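Do You Need a Standing Order for Coffee?
By Myrtle Obi
24 July 2019
2 comments | 14 shares

Every few weeks another coffee company writes to ask if I'd like to tell you all about the joys of beans by mail. The latest was Dramard, which will send a bag to your door on a schedule, picked for you after a short quiz about how you take your cup. I took the quiz. I said I drink it black, I like it strong and I don't care for anything sour. They sent me something that tasted of lemon peel. The card in the box told me to look for "bright stone fruit," and I did look.

I don't want to be unfair to one outfit. Ríos does the same thing with nicer bags, and Flilden does it with a phone app that reminds you to drink coffee, a thing I have managed without help since college. What bothers me is the pitch they share, that coffee from a store shelf is stale and yours will be fresh.
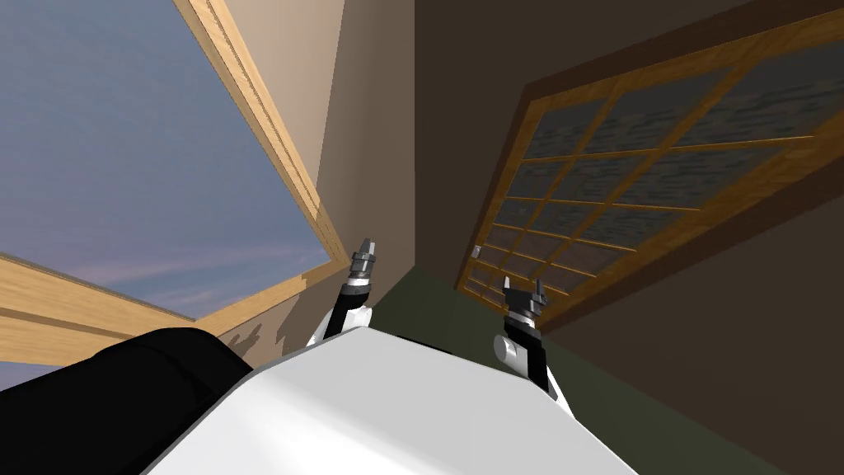

Fresh compared to what? A bag that sits in a mail truck in May isn't getting the royal treatment either. My first delivery had a roast date on it, and I'll give them credit for that, but by the time it got to me it was no younger than the bag I could have picked up at the grocery store on the corner, where the owner stamps the day on the back and will grind it if you ask. He also lets me smell it first. There's no quiz.

Then there's the price. The first bag is always cheap. The second costs what the thing really costs, and the shipping shows up around then too, on a line of its own in small gray type. If you forget to skip a delivery (and you will, because the skip button lives under "Manage my journey") you end up with three bags on the counter and a drink-it-or-lose-it feeling every morning. I gave one to my neighbor. She gave it back.

The roasters say a regular order helps them plan and helps the growers get paid. Maybe it does. I asked Dramard how much of my money goes to the farm and got a long, friendly email with a lot about relationships in it and no number. I asked again and got the same email with a different name at the bottom. 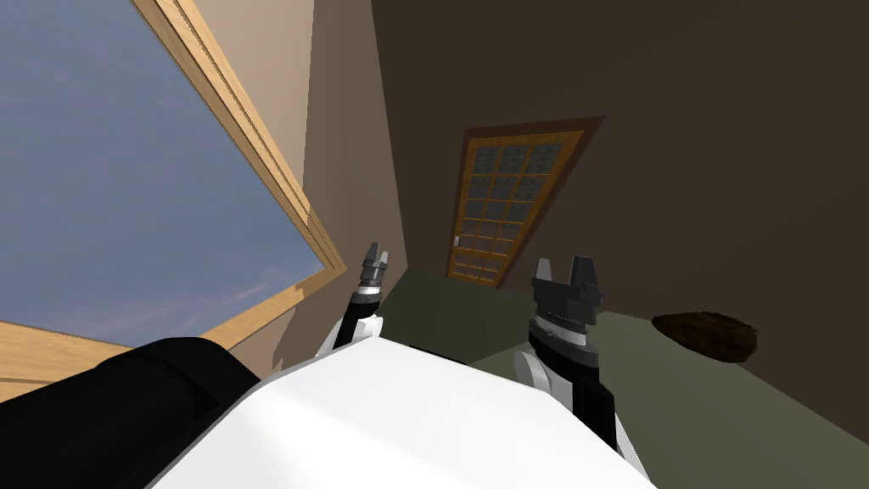 I'd also like to see someone test the quiz. Jhonatan Londoño and I both filled it out for Ríos, me with my real answers and him with mine turned upside down: milk, sugar, light roast, loves fruit. We were both matched with the house blend. It's a decent house blend, and he's still drinking it. But I don't know why we had to answer a question about our favorite season to get there.

If you live a long drive from a good shop, I can see the sense in it, and I'd say the same for anyone who can't get out much. Buy one bag at full price before you sign up for anything. Look for the roast date. Find out how to cancel before you put in a card number, and if the answer is a phone call during business hours, close the page. The same goes for gift plans, where the person stuck with the canceling may be your aunt.

As for me, I've stopped all three. Flilden wanted a reason and wouldn't take a blank, so I wrote "coffee." They offered me half off the next bag.
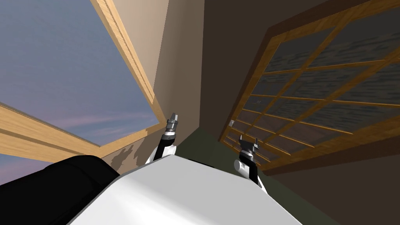
Dayana Londoño thinks I'm being too hard on the whole business. She has had the same dark roast coming from Flilden since she moved out past the county line, she says, and it has never once been late or sour, and the only store near her sells one kind, in a can. She skipped the quiz and just picked a bag from the list. Fair enough, although I notice she had to dig for the list.

Cristian Ayala wrote in to ask about decaf by mail. I haven't tried any and I'm not in a hurry to, but if one of you has found a good one, send me the name and what you paid for the second bag.

Questions or tips? Reply to this newsletter or write to the editor.
© 2019 Stasent Newsletter. All rights reserved.
Back to top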